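Teaching a desktop arm with the Polteo hand controller

4 min read
9 comments
200 shares

I get more mail about the Polteo controller than about anything else in the shop, so I've finally given it a page of its own! It's the little handheld unit we sell for driving a desktop arm by remote control while the computer records every joint. You drive, the arm follows, and when you stop you've got a demonstration you can train on.

My usual first job for any new owner is brick sorting. One small brick on a gray studded baseplate, a row of bigger open bricks along one side to drop things in, and away you go. It sounds like a toddler's game (it kind of is) but there's a reach, a grab, a carry and a release in it, and that covers a lot of ground.
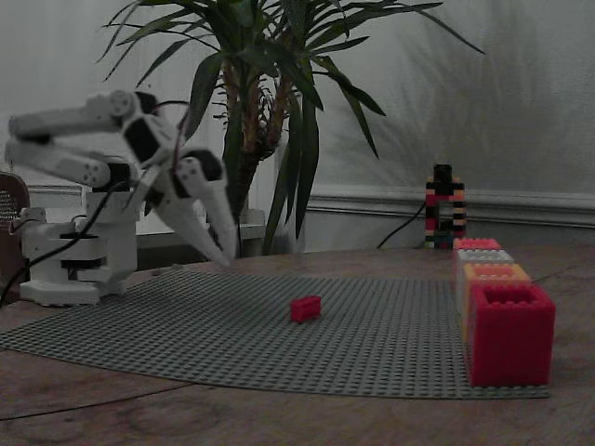

The small red brick alone on the plate, with the bigger ones waiting on the right.

The thing I like best about the Polteo is the slow mode. Squeeze the side trigger and your thumb movement gets scaled way down, so you can creep up on a brick without shoving it across the plate. Driss Younis, who wrote most of the firmware, wanted slow mode on by default. I talked him out of it and I'm still a bit sorry, so do yourself a favor and turn it on for the first session.

Come in from above with the fingers open a little wider than the brick, pause, then go straight down. Please do pause! The recording picks up your hesitation along with everything else, and a tiny stop in the same spot each time is much easier to learn from than a wobble that wanders all over the place.

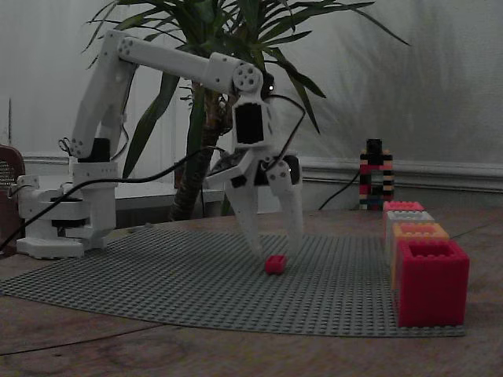 What you get

- Polteo hand controller with wrist strap
- USB cable, the long one (the short one was a mistake and we've stopped packing it)
- Treden recording software, for one computer
- A printed card with the button layout

The arm isn't included. The Polteo works with most small hobby arms that use serial bus servos, and the Chraibi mount lets you clip the controller to the edge of the table if your hand gets tired. Mine does after 3 rounds or so, depending on how much coffee I've had.

As for how many demonstrations you need, I'd start with 200 for a single brick and keep moving it to new spots on the plate. Nawal Abdel Hamid went up to 1300 for her sorting setup, but she was changing the target too and she is a far more patient person than I am. Stand where you can see the fingertips. I like being over by the base of the arm, off to the side, controller up at chest height.

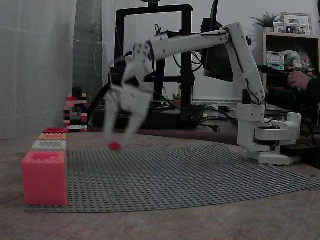

Questions I get a lot

Can I delete a bad run? Yep, hold the back button until it buzzes twice and the last recording is gone.

Does it work left-handed? It does, flip the layout under Settings in Treden.

Can I use it with the Trutus gripper? Yes, but update the firmware first or the fingers will open when you want them closed. The fixed version went out in July.

Orders placed before noon usually leave the same day.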